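Reporting Teacher Misconduct: How Local Newspapers Handle Suspensions, Bail and Parent Notification

Student project report
Submitted by Anika Park
Media and Public Institutions, Abernathy College

Summary

This report examines how local news outlets cover the period between a school employee's removal from the classroom and the first court hearing. It compares the published coverage of two outlets, the Nirka Courier and the Skunia Record, with the written notices that school districts sent to families in the same cases. The project found that the two outlets gave similar basic facts but differed in how they identified the school, how they described the employment status of the accused person, and whether they returned to the story after the first report.

1. Background

When a school employee is charged with a crime, several separate processes begin. The police and the prosecutor handle the criminal case. The district decides whether to place the employee on leave. The state licensing office may open its own review. Families usually learn of the matter through a letter from the district, a news report, or other families.

These processes move at different speeds, and early news reports often combine them. A reader may see the words "suspended," "removed," "on leave" and "dismissed" used for the same person within a few days, although each has a separate meaning in an employment contract. The project was designed to find out how common this is in the two outlets and whether district letters use the same terms with more care.

The topic was approved in December. The course requires that each project use publicly available material and that no student contact a complainant, a witness or the family of either.

2. Research Questions

The project addressed the following questions.

First, how soon after a charge is announced does the outlet name the school, and on what basis?

Second, does the wording used for employment status match the wording in the district's notice?

Third, does the outlet report the outcome of the case, and is that report given a similar position and length?

3. Materials and Method

The online archives of both outlets were searched for articles containing the words "teacher," "coach," "aide" or "school employee" together with "charged," "arrested" or "bail." The search returned 879 articles. Duplicates, wire stories from outside the region and opinion pieces were removed. From the remaining articles, 40 were selected for close reading. Each was coded on a form with entries for school identification, employment status, source of information, court stage and follow-up coverage.

District notices were collected from the public document pages of the Clakby school district and its neighbors. Only notices that could be matched to a coded article were used. Where a notice had been revised, the first version was used for comparison and the later version was recorded separately.

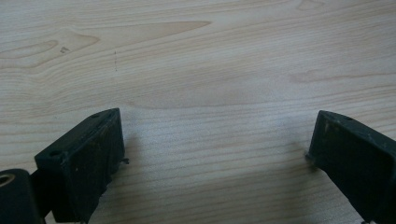 Figure 1. Tabletop surface, detail.

The coding form was tested on 5 articles before the main reading began. Two entries were rewritten after the test. The original entry for "source" did not separate a police statement from a court document, and this distinction proved important in later sections. The test articles were then coded again with the revised form.

4. Findings

4.1 Identification of the school

The Nirka Courier generally withheld the name of the school in its first report and used a broader description, such as "a public middle school in the county." The name was usually added once it appeared in a court filing. The Skunia Record named the school in its first report more often, and in most of those articles the source given was the district's own letter to families.

Both practices have consequences. A broad description protects students who might be identified through a small class or team, but it can also lead readers to suspect employees at other schools. Naming the school settles that question and directs attention to a smaller group of people. Neither outlet published an explanation of its practice alongside the coverage reviewed here.

4.2 Employment status

The terms used for employment status were the least consistent part of the coverage. "Suspended" appeared in articles where the matching district letter said "placed on administrative leave." In several articles the headline and the body used different terms. The district letters were more uniform, although they seldom stated whether leave was paid. Reporters appear to have sought this information from other sources, and some articles stated only that the district had declined to comment.
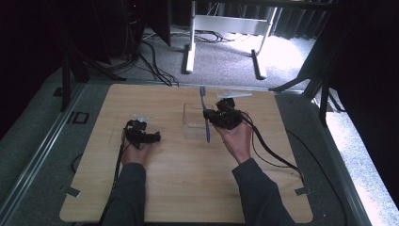 The Clakby letters followed a fixed order: a statement that the district was aware of the charge, a statement on the employee's current access to school buildings, and contact information for counseling staff. None of the Clakby letters described the allegation itself. Articles that quoted from these letters tended to use the second statement and omit the third. As a result, the counseling contact reached families who opened the letter but did not reach those who relied on the news report.

4.3 Bail and court stages

Both outlets reported bail decisions with reasonable accuracy. The date of the next hearing was normally included. Conditions of release, such as an order to stay away from school property, were reported less often, even when they were listed in the public record. The Skunia Record included a short note in some articles stating that a charge is an allegation and that the accused person had not entered a plea. The Nirka Courier placed similar information within the body of the article, usually near the end.

4.4 Follow-up coverage

Follow-up coverage was weaker than first coverage in both outlets. Reports of a dismissed or reduced charge were shorter than the original article and were not always linked to it. A reader who reached the original article through a search would in those instances find no sign that the case had ended. 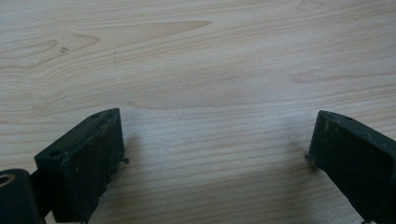 5. Limitations

The sample is small and covers two outlets in one region. Articles removed from an archive at the request of a court or a party could not be studied. All coding was done by one student, and no second reader checked the results. The project did not examine social media posts, where many families are likely to have seen the news first.

6. Recommendations

Outlets should adopt a short list of employment terms and apply it in both headlines and text. Original articles should carry a dated note when a case is resolved. Counseling contacts given in a district letter should be included whenever the letter is quoted.

Districts should state in the first notice whether an employee is on leave and whether that leave is paid, where the law permits. Revised notices should be marked as revised.

7. Note on Length and Records

The body of this report exceeds the 2,000 words first proposed in outline only if the coding form is counted. The form and the list of coded articles have been submitted separately to the course office.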